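Fustside Robotics Laboratory Reports Fewer Missed Grasps With New Viewing Method

The Fustside Robotics Laboratory in Plaklow has released the first results of Burudix, a method that helps a two-armed robot decide which of its cameras to rely on while it clears a table. In a set of 100 trials, runs that included at least one missed grasp fell to 16 with the method in use. The same robot, working with its earlier software, recorded 26 such runs in a set of equal size.

The task in both sets was to clear a tabletop of small toy pieces and household items and place them in a plastic basket. Staff changed the layout before every run and kept the lighting at the level normally used in the laboratory. A grasp was counted as missed when the gripper closed and came up without the item it had been sent to collect.

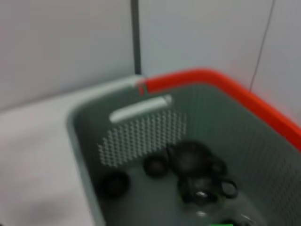
Burudix gives each camera view a trust score and updates that score as the arm moves. The wrist view is useful in the last part of a reach, when the gripper is close to an item and the head camera may be blocked by the arm. It can also mislead. The basket used in the trials was selected in part for this reason: its back wall has a patch of small openings, and the pale background shows through them as light dots against darker gray plastic. Dark items lying in front of a surface of that kind, such as the black round pieces on the basket floor, are difficult for the older software to outline, and motion blur adds to the difficulty. When the score for one view drops, the method gives more weight to the other and slows the arm until the two agree.

The work was carried out with Polat, the engineering firm that supplied the control software used as the point of comparison. Both sets of trials ran on the same arms, with the same grippers and the same cameras. The software was not told in advance where the items would be placed, and it was not given a list of the items in use.

Training for Burudix was completed in March. The laboratory used recordings in which an operator guided both arms through the clearing task, including attempts that ended badly. Earlier projects at Fustside had removed unsuccessful attempts before training. The present report recommends keeping them, on the grounds that they show the software what an unreliable view looks like shortly before a grasp goes wrong.

The report gives separate attention to small pieces placed near one another. Toy bricks in strong colors are easy to detect, but a short gap between two of them may close up in a blurred view, and the software may then treat the pair as one long object. Burudix responds to uncertain edges by asking for a second look from a slightly different angle. The second look adds time to the run, and the report sets a limit on how many may be requested before the arm must either proceed or move on to another piece. 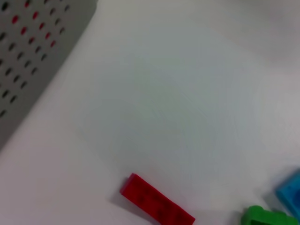 Polat asked during the review of the draft whether the extra looks would make the method too slow for use outside a laboratory, and suggested that the cost in time be reported next to the gain in accuracy. The laboratory accepted the suggestion. The final report states that runs with Burudix took longer than runs with the earlier software, and that most of the added time came from layouts in which several small pieces had been placed close together. In open layouts, where items stood well apart, the difference was minor.

Clear items remain the weakest point of the method. Glass and transparent plastic take on the look of whatever stands behind them, and the highlights on their surfaces move when the camera moves. The trust score was designed to fall when the two views disagree, but with a clear item both views can be wrong in the same way, and the score then stays high when it should not. For this reason the laboratory included glass in the test layouts and placed it close to the work area of both arms.
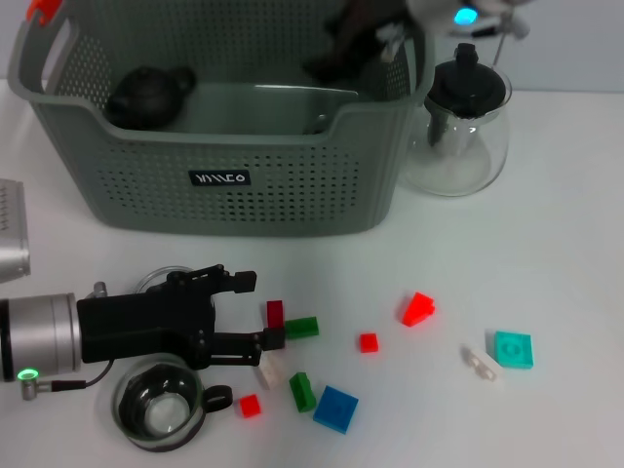

A majority of the misses that remained with Burudix in use involved a clear item or a piece lying next to one. The report lists two possible remedies. The first is to let the gripper's sense of contact take part in the score, so that a light touch in the wrong place would lower trust in the camera view that led to it. The second is to add more recordings of clear items under different lighting. The laboratory has begun work on the first and expects to test it on the same task, so that the new figures can be compared directly with those now released.

The report also notes the limits of the present results. All trials were held in one room with one pair of arms, and the layouts, although changed before each run, drew on the same general stock of objects. The laboratory does not claim that the reduction in missed grasps would be the same with other grippers or on a moving base.

The full report, together with the trial log and the layout sheets, is available on request from the laboratory's office in Plaklow. Research groups that wish to repeat the trials may also request the scoring rules used to record a missed grasp. A second report, covering the work on contact sensing, is planned for November.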